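3.2 The cabinet and its handle

The main object of the study is a small wooden cabinet with a glossy reddish-brown finish, which we call the Trekance box in the text. It belongs to the Jendedano collection of household storage, and it was selected among 58 candidates for its clearly visible grain and its handle. The cabinet stands on a work table covered with a smooth brownish mat, right of the centre (Figure 2).
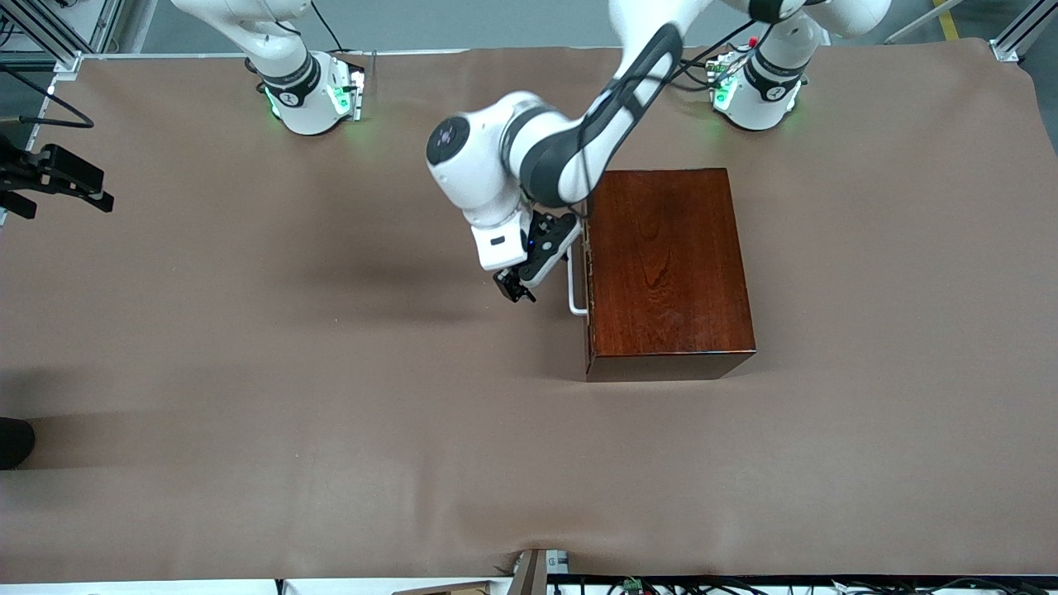 For the coding of storage behaviour we followed the scheme of Gunn, with small changes in the vocabulary. The term "opening" is used only when the inner part has moved enough that its content can be reached. A handle that is touched but not moved is coded as "contact". In total 402 events were coded in this manner, and 16 of them were discussed a second time, for the colour labels were not consistent between the two coders.

The handle deserves a separate remark. In the close view it is a bent metal rod of silver-white colour, with a smooth rounded bend, and it comes out from beneath a dark reddish-brown edge strip. The neighbouring panel is much paler, and a yellow block lies well inside it. Thin whitish fibres are seen at the strip near the rod. We didn't remove such fibres from any piece in the Bodutport series, as cleaning could change the behaviour of the joint.

Figure 2. The cabinet on the work table (first view) and the metal rod with the pale panel (second view).

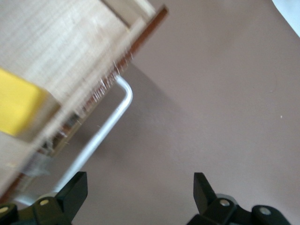
Reading time: 30 min (full paper)

3.3 Coding of the contents

Each item inside a storage piece received one colour label and one shape label. Items of more than one colour were labelled by the colour of the largest face.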